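Vistolska Project -- Progress Report to the Bumico Fund
Reporting period ending in January

Summary

We are very happy with where this period has left us. The question you funded was whether a robot can learn to sort household waste with far fewer demonstrations if part of its training comes from wrist views alone, with no overhead camera. On the evidence so far, the answer is yes, and by a wider margin than we had hoped for!

Work done

We collected 205 demonstrations on the two-arm bench, all with bottles and other small items going into labeled bins. Each one was checked by hand before it went into training. We then trained the policy (we call it Nokow) on four different mixes of the data, from wrist views only up to the full set of cameras.

The bench itself took longer than planned. Cable routing on the arms had to be redone twice, and we lost most of a week to a timing fault between the two controllers. Both problems are fixed, and the bench has been steady ever since.

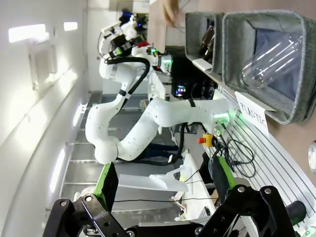 Wrist view on the sorting bench, with the second arm ahead and a clear bottle in the bin marked PLASTIC.

Results

The best wrist-only version of Nokow put the item in the correct bin in 88 percent of test runs. It was trained on just 36 of the demonstrations, picked by the Murakami selection step described in our last report. Random picks of the same size did clearly worse, so the selection step is earning its keep -- we had argued over this at length in the fall, and it is great to have numbers.

The weak spot is clear plastic. Most of the failed runs involved see-through items, where the policy closed the gripper too early or too high. We think reflections from the ceiling lights play a part, but we have not tested that yet.

Next period

We will repeat the clear plastic runs under dimmed lights, then add a handover task between the two arms. We also plan to release the selection code along with a short write-up. Spending is on track, apart from the extra cables, and we are not asking for any change to the budget.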